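Search this site Go

Print this page | E-mail this page

Call for participants: does a tidier home help you sleep?

Posted April 30, 2026

You have read the claim. Clear out your closets, clear your mind, sleep like a baby. It's on magazine covers and in at least one paid course I sat through at my own expense. I have spent a year looking for decent evidence behind it and found very little. Most of what gets quoted goes back to surveys where people who like tidying were asked if tidying is good for them.

The Emmont Household Study wants 134 adults who will let us check. You don't have to believe in decluttering. We would prefer a good share of people who think it's bunk.

What you would do: keep a sleep diary for 3 weeks in June and wear a plain wrist tracker at night. Half of you will be asked to clear one storage space at home in the second week. The other half will be asked to leave everything exactly as it is, which some applicants find harder. We decide who goes in which group by drawing lots, and no, you can't swap.

Any storage space with a door on it will do.

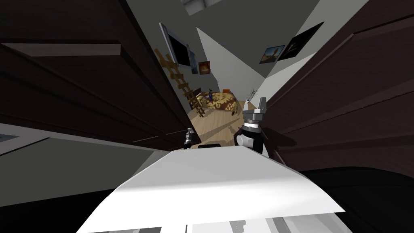
Dark brown doors in all three.

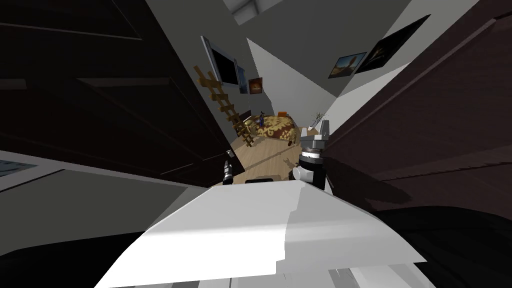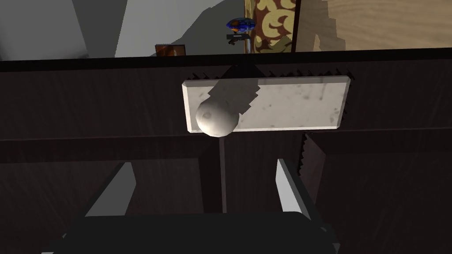 Kiran Rastogi wrote back after our first notice to say that three weeks is far too short, that anybody sleeps better for a few nights after a big chore because they're worn out, and that we'll end up selling the same story as the magazines. The first point is fair and we can't afford longer. On the second, the leave-it-alone group will get a chore of its own, outdoors. As for the third, we'll publish whatever we get, including nothing.

You can take part if you are over 18, have lived at the same address since last year, and don't work nights. Please don't apply if you are being treated for a sleep problem. Two people from one household can't both join.

Pay is $97, sent when your diary comes back complete. A half-filled diary gets half. There is no coaching, no storage boxes and no discount on anybody's book.

To apply, write to Rekha Upadhyay at the study office with your age, your usual bedtime and one line on what you think we'll find. Blunt answers are welcome.

Contact us | Copyright Emmont Household Study | Back to top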